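이 사이트는 이용 편의를 위해 쿠키를 사용합니다. 계속 이용하시면 쿠키 사용에 동의하는 것으로 간주됩니다. [동의] [설정]

Onbridge 도입 안내서
3장. 장비 구입 전 예산 계획

이 장은 동작 수집 장갑과 로봇 손을 함께 들이려는 팀을 위한 것이다. 견적서를 이미 받았더라도 서명은 3.3까지 읽은 뒤로 미룬다. 판매사 자료에 적힌 '당일 가동'이라는 말은 일단 믿지 않는 편이 낫다. 우리 팀도 그 말을 믿고 4월 예산을 짰다가 한 번 뒤집었다.

3.1 필요한 것부터 적기

1. 로봇에게 시킬 작업을 한 문장으로 쓴다. '다양한 조작 작업'이라고 쓰게 된다면 아직 살 때가 아니다.
2. 그 작업에 손가락 단위의 데이터가 필요한지 따진다. 집고 놓는 정도라면 집게형 그리퍼와 조이스틱으로 끝나는 경우가 많다.
3. 한 손이면 되는지 양손이어야 하는지 정한다. 영업 담당자는 대개 양손 세트부터 보여 준다. 한 손 단품 가격을 따로 요청한다.
4. 수집할 장소를 정하고 전원 위치, 탁자 높이, 케이블이 지나갈 길을 적어 둔다.

참고: Ustine 장갑과 Drorau 제어기의 조합은 목록에 '호환'으로 올라 있으나, 변환 케이블은 별매다. 견적서에 케이블 항목이 없으면 빠진 것이다.

3.2 시험 대여

1. 최소 6일을 빌린다. 하루짜리 시연에는 판매사 직원이 따라오므로 우리 쪽 사람이 겪을 문제가 드러나지 않는다.
2. 보정은 판매사 직원 없이 직접 한다. 걸린 시간을 매번 기록한다.
3. 손 크기가 다른 사람에게 번갈아 끼워 본다. '공용 사이즈'라는 표기는 참고만 한다.
4. 마커 큐브를 쓸 계획이면 실제 수집 장소에서 인식 여부를 확인한다. 전시장 조명에서 나온 인식률은 우리 방의 인식률이 아니다.

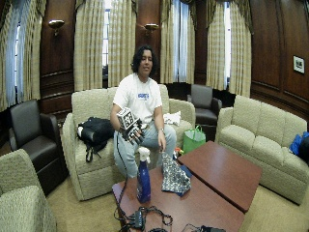

5. 유선 장갑은 앉은 자세와 선 자세 모두에서 케이블 길이를 잰다. 연장선이 필요하면 그 값도 본체 예산에 넣는다.
6. 대여가 끝나면 쓸 수 있는 기록만 골라 센다. 저장된 파일 수는 의미가 없다. 판매사가 내미는 숫자는 보통 이쪽이다.

주의: 케이블을 당긴 채로 장갑을 벗지 않는다. 커넥터 파손은 대여 계약에서 사용자 과실로 처리되는 일이 흔하다.

3.3 금액 잡기

1. 본체, 케이블, 소프트웨어 사용권, 교정 비용을 각각 다른 줄에 적는다. '패키지'로 묶인 한 줄짜리 견적은 돌려보낸다.
2. 우리 기준으로 장갑 예산은 2000만 원, 소모품과 수리비는 22퍼센트를 더 얹었다. 판매사는 과하다고 했지만 줄이지 않았다.
3. 사용권이 연 단위인지 확인한다. Chin 소프트웨어는 첫해 요금만 견적에 나온다. 둘째 해 요금은 서면으로 받는다.
4. 납기 지연 조항을 읽는다. '협의'라고만 되어 있으면 조항이 없는 것과 같다.

주의: 할인 마감일을 이유로 3.2를 건너뛰지 않는다. 우리가 받은 '마지막 할인'은 다음 분기에도 같은 금액으로 왔다.

3.4 승인 요청

1. 대여 기록, 항목별 견적, 둘째 해 요금 확인서를 한 파일로 묶는다.
2. 구매 검토 담당 Tayla Brunton에게 월요일 오전까지 보낸다. 하나라도 빠지면 반려된다.
3. 사지 않는 경우의 비용도 한 쪽 붙인다. 대여를 반복하는 쪽이 싸게 나오면 그대로 적는다.

관련 문서
- 2장. 수집 공간 점검표
- 4장. 납품 검수와 반품 절차
- Drorau 제어기 펌웨어 변경 내역
- 대여 계약서에서 확인할 조항
- 중고 로봇 손, 살 만한가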